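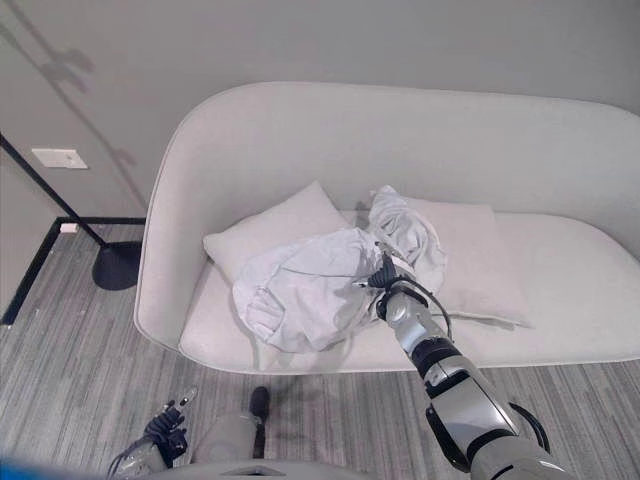

Kieran Moriarty wondered whether cloth wasn't the hardest thing to begin with, and whether we'd get further, faster, with boxes. He may be right about the faster part! We began with cloth anyway, and this card covers what we have so far.

Grerix Soft Things, README

Grerix is a set of 447 episodes of a two-armed robot handling cloth on and near a sofa. Each episode is driven by a person from start to finish, with the view from the robot's head saved alongside the joint positions of both arms and hands.
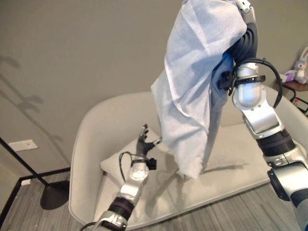

Fig. 1. Right hand holding a light blue cloth above the seat, left hand open near the pillow.

What we ask for

Drivers get a short written goal (pick up, spread out, hand over) and choose their own way of doing it. We love the variety this brings - Jadwiga Zieliński and Henryk Pawlak hardly ever grab a cloth in the same place. Failed grasps stay in and are marked "retry". Please don't filter them out before you've tried training with them, they're some of the best bits.
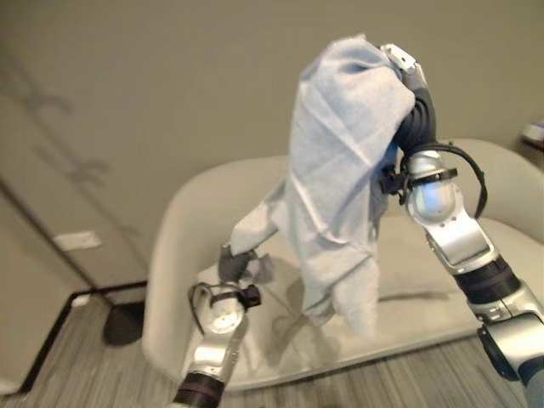 Fig. 2. Both grippers on the cloth, a corner held in the left.

Folders

episodes/ one folder per episode
goals.txt the written goals, one per line
splits/ train, check and test; 50 episodes are held back for test
notes/ driver comments, lightly tidied

Joint positions are saved at 15 readings a second. Episodes run up to 3 minutes.

Known gaps

Fingers often vanish inside the fabric, so hand pose has to come from the joint readings. Pale cloth on pale upholstery is tough for most masking tools (Leokadia Urbańczyk is redoing those masks by hand). No force readings yet.

Questions and corrections to Apostolos Michailidis. Towels are next, and we can't wait!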